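Millon Releases Software for Checking Two-Handed Cloth Recordings

By Ebere Igwe
July

Millon, a small developer of robot software, has released a package that lines up recordings of people handling clothes so they can be used to train two-armed robots. The package is called Ovelau. It takes in video from wrist and hand tools along with video from a fixed camera, places everything on one clock, and flags the stretches where the position of either hand can't be trusted.

The company said the first public version was tested on 800 recordings of shirts being flattened, turned and folded. Of those, 494 passed every check with no manual work. Another 202 were accepted after a person reviewed the flagged parts. The rest were set aside and are not used in any of the results Millon has published so far.

Ovelau is built around a problem that comes up whenever hands are tracked by camera. A folding motion brings the two wrists close together, tilts them, and often hides one behind the other or behind the cloth. Older pipelines would fill such gaps by drawing a smooth path between the last good position and the next one. That works for a hand crossing open space, but it goes wrong when the hand stops to pinch a sleeve, and a control policy trained on the result learns to glide past the pinch.
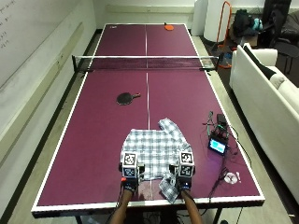 Position tracking in the new package starts from printed markers and is then corrected with motion data. The software looks for the marker patterns in the fixed view, works out the angle of each face it can see, and carries the estimate forward when a face turns away. A cube on the back of each glove, like the white ones over the plaid shirt, gives the solver more than one face to work with as the wrist rolls. When no face is readable, the software holds its last estimate, widens the error range, and marks the segment in yellow on the timeline.

Users can set how long a yellow segment may run before it turns red. The default is short, and Millon recommends leaving it alone for cloth. A red segment is dropped from training unless a reviewer clears it by hand.

The second part of the release deals with close-up video from hand-held grippers. These cameras use very wide lenses, so straight edges come out as arcs and the space near the rim is squeezed. Ovelau stores a lens model for each camera and can either flatten the picture or leave it round and correct only the coordinates. Millon's own training runs use the round version. Flattening throws away part of the rim, and the rim is often where the other hand and the edge of the work surface show up.

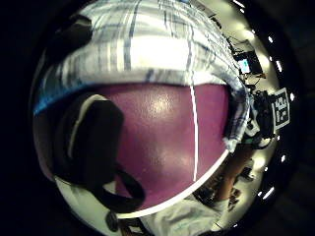
Salamatu Haruna said the lens step was the part that saved her group the most time. Her team had been calibrating each camera again at the start of a day and still found small shifts between the wide view and the overhead one. With the new release, she said, the shift is reported as a single number for each recording, and a bad value can be caught before anyone starts labeling. She added that the setup guide needs work, and that the section on clock drift took her two readings.

Clock drift is handled by a separate tool, Kovalchuk, which ships in the same download. It compares sudden motions seen by two or more cameras and shifts the streams until they agree. It can run while a session is still being recorded, though Millon advises running it again afterward on the full files. 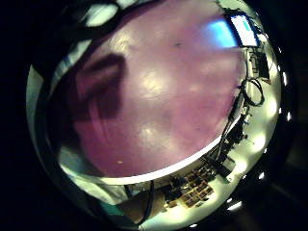

Planning is the third piece. Ovelau does not plan robot motion itself, but it writes out the contact points, the work surface and its limits in a form that common planners can read. The surface limit is found by fitting a curve to the border in the wide-lens view, and a bright white band against a mauve-pink surface gives the fit a strong edge to follow. Plain tables with a border close in color to the top are harder, and for those the user has to click on the corners once per session.

Highlights are another weak point. Glare on a shiny surface can be taken for a patch of light fabric, and the release notes list this as a known issue. A mask tool is included as a stopgap.

The package comes with a test suite of 3766 short clips, each with a hand-checked answer. Any change to the tracking code must match those answers within a set margin before it is merged.
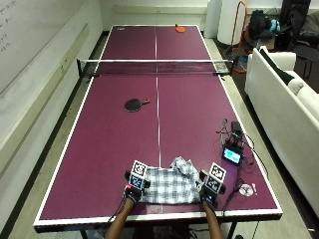

Among early users, one commenter on the project's message board asked for the margin to be set separately for each hand. In shirt folding, the comment read, one hand often holds the fabric still while the other does the moving, and a single limit is too loose for the first and too tight for the second. Millon replied that separate limits are planned for the next version.

A plug-in for Utuslow, the labeling program, is also in progress. It would let reviewers open a yellow or red segment directly and see every camera at the same moment. No release month has been given.

Ovelau runs on Linux. The download includes the lens models, the Kovalchuk tool and a small set of sample recordings.

Get new stories by email. You can unsubscribe at any time. By signing up you agree to our privacy policy.

Contact | Corrections | Terms of use | All rights reserved | Back to top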